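Stirkar kitchen set: remote-control demonstrations in simulation
Gallery posted Mar 1, 2023 by Ognjen Vukadinović

Stirkar is the part of the Plandside project in which an operator drives a simulated arm by hand controller and the run is stored as a demonstration. The task in this gallery is the mug task: bring the gripper down to the mug, close on it, lift, and set it down again within the marked radius. Both views are renders from the simulator.

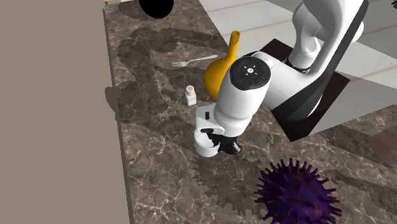
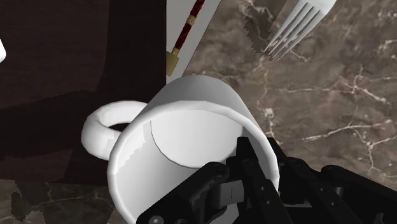 Mug task, marble counter. First view: the whole arm over the counter, gripper pointing down. Second view: close-up, with the gripper fingers reaching into the mouth of the mug.

Notes on the set

Control. The operator moves the wrist in six axes and opens or closes the fingers with a trigger. Commands are sent at 20 Hz and stored alongside the joint angles. The Iletent recorder writes both streams to one file, so a run can be replayed without the operator's controller attached.

Clutter. Other items are placed on the counter at random before each run. They are not part of the task, but touching one is logged as a contact. Operators are told to finish the run anyway - a demonstration with a light knock is kept and tagged.

Grasp. Two grasps are accepted for the mug: across the handle, or over the rim with one finger inside. The rim grasp is easier to line up from the wrist view and most operators settle on it. It is less forgiving in height. If the inner finger goes too deep it meets the floor of the mug and the arm stalls.

Shadows and edges. Shadow quality is set low to keep the controller responsive. Stepped shadow edges are expected at this setting and were left in the training renders.

Counts. 1,958 runs were recorded for the mug task and 1,593 were kept after checking. Runs were dropped for dropped frames, for a mug left outside the radius, or for a pause of more than seven seconds with no command sent.

Replay. Each kept run was replayed once from its stored commands. Where the replayed mug position differed from the original, the run was held back for a second check - mostly rim grasps with a late finger close.

The fork and shaker tasks use the same arm and the same controls. Those runs are being checked by Gashi and will be added in May.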